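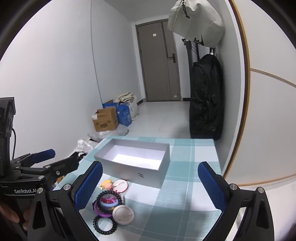 Pledeck Open Trinket Box, Silver-Gray

I started selling these because I wanted one for my own table, and then my sister wanted one, and now there are 50 on the shelf in my spare room! It's a plain rectangular box with no lid, silver-gray on the outside, with a small dark logo low down on the front. I left the lid off the design on purpose. Every lidded box I've owned ended up with the lid under the bed and the bracelets still on the table.

What I keep in mine

Hair ties, mostly (the coiled spiral kind, which I lose faster than socks), plus stretch bracelets, rings, pin-back buttons and badges, and the odd little flower ornament that came off something and is too cute to throw out. If you have a pile like that next to your keys, this is the size of mess I had in mind. I wouldn't use it for fine chains, they tangle in any open box, and I'd rather you didn't write to me about it.

The inside is one open space, no dividers. Mitali Weerasinghe asked me for a version with sections and I did try one, but her bigger bracelets wouldn't lie flat in it and we both went back to the plain one. If you want to keep rings apart, drop a small dish in the corner.

Looking after it

Tip it out, wipe it with a soft dry cloth, put everything back. Please don't put it in the dishwasher. Glittery badges can shed a bit, so I give mine a shake over the sink now and then.

Ordering

Item number 1549. It comes as a single box or in a set of 2, and the set is the one most people pick for kids who share a room. I pack them all myself, in paper, and take them to the post office in the morning. The next batch comes in April, so if the button says sold out, leave your email and I'll write when they land.

Trinkets and tablecloth not included (sorry, I get asked about the plaid a lot, and I only have the one!).

Questions go to Jamila Weerakoon at the Pledeck shop desk. That's me.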